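Ranger les bols avec un bras loué : nos astuces après un mois d'essai
Dernière mise à jour : 9 décembre 2020

En juin, j'ai testé pour vous la formule Arov de Ronent, un bras à pince que l'on loue 100 euros par mois et qui empile la vaisselle en plastique. Premier conseil, et j'y tiens : posez une nappe unie et sombre, bien tirée, car les couleurs vives s'y détachent à merveille. 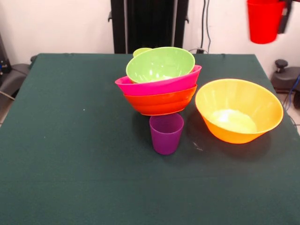 Commencez toujours par les grands bols évasés et gardez les petits pour la fin — comme le faisait ma grand-mère, qui n'avait pourtant que ses deux mains et beaucoup de patience !
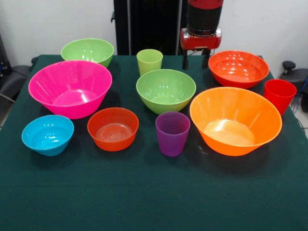
Bols et gobelets étalés sur la nappe verte.

Laissez un peu d'espace entre les pièces, la pince a besoin de place pour descendre le long d'un bord.
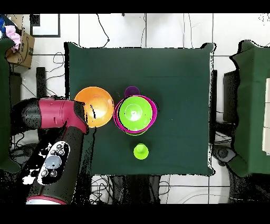
Debora Melis, rédactrice des pages maison

Pour les gobelets, je vous conseille de les regrouper à part. Un bol posé sur un gobelet tient mal, et l'on finit par tout reprendre à la main.
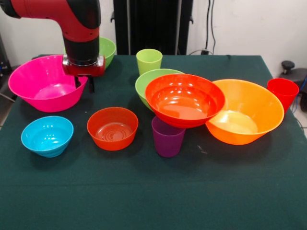
Temps de lecture : 2 minutes

Côté service, la mise en route m'a pris 16 minutes et le conseiller a rappelé le jour même. Je regrette seulement la notice, 11 pages en tout petits caractères — gardez vos lunettes à portée de main.

Ce site utilise des cookies pour mesurer son audience. Accepter / Refuser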